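Small Boxes, Plollent Packaging Swap

I went to the packaging swap on Wednesday mostly to see whether small product boxes deserve the fuss people make over them. I came home with a few opinions and, I admit, two boxes.

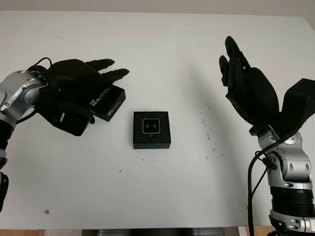 Is it worth keeping the box a gadget came in?
For a year, maybe. After that it mostly takes up shelf space, and the extra a buyer will pay for "complete in box" rarely covers the trouble.

Black square box, lid closed, with a silver-outlined window on top. The other one has "intel REALSENSE" on it in white and blue. Black packaging is supposed to look expensive. To me it looks like something that will show every fingerprint by Friday.

Gaëtan Baudry had brought 288 boxes and claims to have 2,000 more at home. He files them by size. I asked what for and got a long answer about hinges.

Tamsin Cartwright was pushing the Briter sleeve, a clear cover that is meant to stop corners from wearing. A pack of 100 is too many for me, and I have yet to see a corner it saved.

Drita Vidmar's rule is to flatten anything that hasn't been opened in 5 months. I tried it on a Ruddock box last winter and the lid never sat right again.

The Presis people had foam inserts for sale. Nice foam. Cut for their own products and not much else, as far as I could tell.

Next swap is in February, same hall. Bring your own tape.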